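Grippers, round two

Many of you have asked how the finger comparison is coming along, so I thought I'd give it a proper few lines this time. Since November we have been switching between the Hernura fingers and the softer Drasent pair, same arm, same wrist camera, same long awkward pieces, and we now have 123 grasps logged with 51 of them on the curved pads. Thin things held upright are still what I learn the most from – a narrow strip and a plate side by side ask a lot of two fingers. 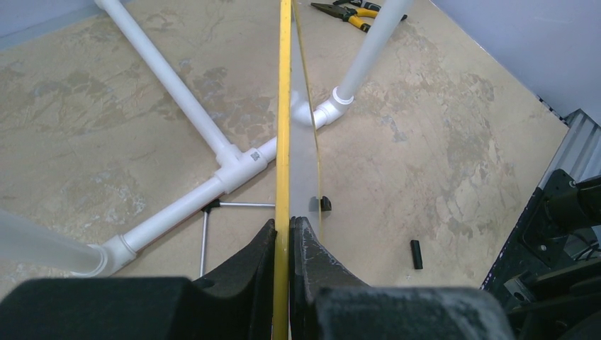 Revathi Iyengar wrote in to say that we should stop closing to a fixed width and try a force limit instead, and that she would want to see both pairs run at 3 different limits before she believed any ranking. I think she is right, and I'm a little embarrassed we didn't start there.

So that is the plan for the coming weeks, along with a fresh look at the Bokum controller, which has been very patient with us. If you have pads you'd like us to try, do send them over – we'd be so glad to have them!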